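텔레오퍼레이션 키트 '피엘드(Fjeld)' 석 달 사용기

작성일: 2018년 1월 12일
분류: 장비 리뷰 > 로봇 교시/원격조작

안녕하세요, 오랜만에 긴 글을 씁니다. 지난번 그리퍼 손가락 교체기 이후로 댓글에서 "요즘은 뭘로 시연을 모으냐"고 물어보신 분들이 꽤 계셨는데, 답을 한 줄로 달자니 할 말이 너무 많아서 아예 리뷰로 씁니다. 차 한 잔 내려놓고 천천히 읽어 주세요. 저는 원래 말이 좀 깁니다 :)

제가 쓰는 것은 프라스트비(Prastby)에서 나온 원격 교시 키트 피엘드입니다. 손에 쥐는 조종기 하나, 발판 스위치, 수신 박스, 그리고 기록용 프로그램이 한 상자에 들어 있습니다. 조종기를 쥐고 손목을 움직이면 로봇 손끝이 따라오고, 그 움직임이 전부 기록으로 남습니다. 나중에 그 기록으로 학습을 돌리는 거지요. 저희는 통 안에 섞여 있는 물건을 집어서 옮기는 작업을 가르치고 있어서, 이 글도 그쪽 이야기 위주가 될 것 같습니다. 용접이나 조립 쪽으로 쓰실 분께는 참고만 되겠네요.

처음 켜기까지

설치는 생각보다 수월했습니다. 수신 박스를 제어 컴퓨터에 꽂고, 프로그램을 깔고, 좌표축을 맞추면 끝입니다. 다만 좌표축 맞추는 화면이 참 불친절해요. 앞뒤가 뒤집힌 채로 저장이 되어도 아무 경고가 없어서, 첫날에는 손을 앞으로 밀었더니 팔이 제 쪽으로 쑥 다가오더라고요. 속도를 제일 낮게 걸어 두었기에 망정이지 심장이 덜컥했습니다. 설치하시는 분들은 꼭 저속으로, 비상정지에 손을 올려 두고 축 하나씩 확인하세요. 설명서에는 이 이야기가 뒤쪽 부록에 조그맣게 적혀 있습니다.

발판은 의외로 마음에 듭니다. 밟고 있는 동안만 로봇이 따라오고 발을 떼면 그 자리에 섭니다. 손목이 불편한 각도로 꺾였을 때 발을 떼고, 손을 편한 자리로 되돌린 다음 다시 밟으면 되니까요. 마우스를 들었다 놓는 것과 비슷하다고 생각하시면 됩니다.

손으로 직접 끌기와 비교하면

그전까지는 팔을 직접 잡고 끌어서 가르쳤습니다. 이 방법도 참 좋은 방법이에요. 손끝에 닿는 느낌이 그대로 오고, 처음 해 보는 사람도 금방 배웁니다. 그런데 큰 팔을 하루 종일 끌다 보면 어깨가 먼저 항복합니다. 게다가 카메라 화면에 사람 팔이 자꾸 들어와서, 나중에 그 기록을 학습에 쓰려면 골치가 아파요. 피엘드로 바꾸고 나서는 의자에 앉아서 작업하니 몸이 정말 편해졌습니다. 퇴근길에 파스 냄새가 안 나는 것만으로도 저는 별 하나를 더 주고 싶습니다.

대신 잃는 것도 있습니다. 힘 느낌이 없어요. 조종기에 진동이 들어 있긴 한데 닿았다는 정도만 알려 줄 뿐, 얼마나 세게 누르고 있는지는 알 수가 없습니다. 그래서 바닥에 누워 있는 얇은 물건을 집을 때면 저도 모르게 숨을 참게 됩니다.

통 안의 물건들로 써 본 느낌

물건마다 손맛이 정말 다릅니다. 스펀지는 어떻게 집어도 너그럽게 받아 주니까 처음 연습하기에 제일 좋고, 고무 오리도 조금 빗나가게 잡아도 그럭저럭 따라 올라옵니다. 줄자는 네모나고 단단해서 집게 방향을 맞춰야 하고, 액션 피겨는 팔다리가 제멋대로 뻗어 있어서 어디를 잡을지부터 고민이에요. 극세사 먼지떨이 머리는 또 술이 북슬북슬해서 옆 물건과 겹치면 어디까지가 먼지떨이인지 카메라도 저도 헷갈립니다.

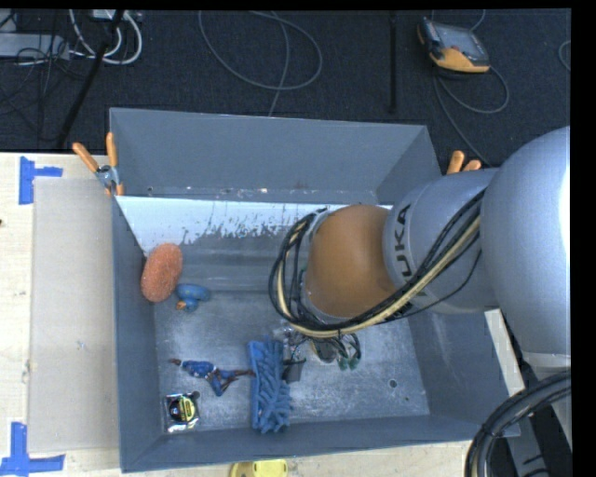

통의 벽이 높다는 점도 조종할 때 은근히 부담이 됩니다. 벽 가까이 기대어 있는 물건은 위에서 곧장 내려가면 집게가 벽에 걸리기 쉬워서, 손목을 살짝 기울여 들어가야 하거든요. 피엘드에는 손목 기울기를 잠그는 단추가 있는데, 이걸 쓰면 각도는 그대로 두고 위치만 움직일 수 있습니다. 저는 이 단추를 일주일이 지나서야 발견했습니다. 그동안 흘린 땀이 아깝네요.

케이블 이야기도 빼놓을 수 없습니다. 저희 KUKA 팔처럼 바깥으로 굵은 케이블 다발이 둘러 가는 구성이면, 손목을 크게 돌릴 때 늘 신경을 써야 합니다. 조종기를 쥔 사람은 화면 속 집게만 보느라 다발이 당겨지는 걸 놓치기 쉽습니다. 프로그램에서 관절별로 회전 한계를 걸 수 있으니 첫날에 꼭 설정해 두세요. 한계에 가까워지면 조종기가 짧게 두 번 떨리는데, 이 기능은 칭찬하고 싶습니다.

기록 프로그램

솔직히 겉모습은 투박합니다. 글자는 작고 단추는 회색 일색이에요. 그래도 할 일은 제대로 합니다. 지난 한 번의 수집 작업에서 시연 193개를 모았는데, 그중 21개는 제가 집다가 놓치거나 머뭇거린 것이라 골라내야 했습니다. 실패한 시연에 표시를 달아 두면 나중에 한꺼번에 모아 볼 수 있어서 정리가 금방 끝났어요. 저는 실패한 것도 지우지 않고 따로 보관합니다. 다시 보면 제 손버릇이 다 보여서 좀 부끄럽지만 공부가 많이 됩니다.

아쉬운 건 영상과 관절 값의 시각이 가끔 어긋난다는 점입니다. 한참 켜 두면 조금씩 벌어지는 것 같아서, 저는 점심 먹고 들어오면 무조건 프로그램을 껐다 켭니다. 제조사에 문의했더니 6월 업데이트에서 고치겠다는 답이 왔습니다. 답장은 친절했는데 6월은 좀 멀지요...

샐리(Salley)와 고민하시는 분께

스텔로드빌(Stelodville)의 샐리도 잠깐 빌려서 써 봤습니다. 조종기는 샐리가 더 가볍고 손에 착 감깁니다. 손이 작은 분이라면 그쪽이 편하실 거예요. 하지만 발판이 없고 단추를 계속 누르고 있어야 해서 저는 엄지손가락이 금세 아팠습니다. 짧은 시연을 가끔 찍는 정도면 샐리, 앉아서 오래 모으실 거면 피엘드를 권합니다.

점수와 잡다한 메모

조작감은 5점 만점에 4점, 설치는 3점, 프로그램도 3점 드립니다. 좌표축 화면만 손봐 주면 설치도 4점을 드릴 수 있을 텐데요.

발판 고무가 매끈한 바닥에서 조금씩 밀립니다. 저는 밑에 미끄럼 방지 매트를 깔았습니다. 조종기 충전 단자 덮개는 약하니 손톱으로 확 젖히지 마시고요. 여분 덮개는 따로 팔지 않는다고 합니다.

혹시 다른 팔에 물려 쓰고 계신 분 있으면 댓글로 설정값 좀 나눠 주세요. 특히 손목 쪽 속도 비율을 어떻게 두셨는지 궁금합니다. 저는 아직도 매주 바꾸고 있거든요.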